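Section 3. Before You Order: Budgeting for a Bin Picking Cell

Read this section before you sign a quote. The Torer setup guide assumes you already own the arm, and most of the money problems start earlier than that.

1. Write down the parts you want picked. Use real ones from your own floor, including the scratched and greasy ones. Vendor demo parts are clean, and they are usually spread out.

2. Ask for the price of everything past the wrist. The first quote we got from Vavano covered the arm and controller. The gripper, its cables and the mounting plate came to another $2682.

NOTE: "Starting at" prices leave out the bin. A sloped bin made to fit your reach will cost extra, or somebody in your shop will lose a week building one.

3. Run your own trial. Bring 78 parts, mixed, and let the vendor's people try them with no one reaching in to help. Write down every pick that needed a second attempt. Sales sheets tend to count those as good.

4. Set money aside for spares. Jamie Hollis at our Marsden shop holds back $600 a year for fingers and cable ties and says it is never enough. I would believe him before I believed a brochure.

CAUTION: Do not accept a payback figure based on three shifts if you run one. Ask for the math in writing – then redo it with your own hours.

5. Get the support terms before the deposit. Bruneck offered us a response time of 5 days, which they called fast. Prices in this section were checked 3/7/20 and will be looked at again in October.

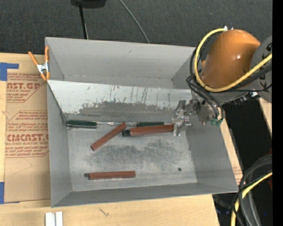 6. Decide who owns the cell after the installer leaves, and put that person's training hours in the budget. If the vendor says no training is needed, ask them to put that in the contract too.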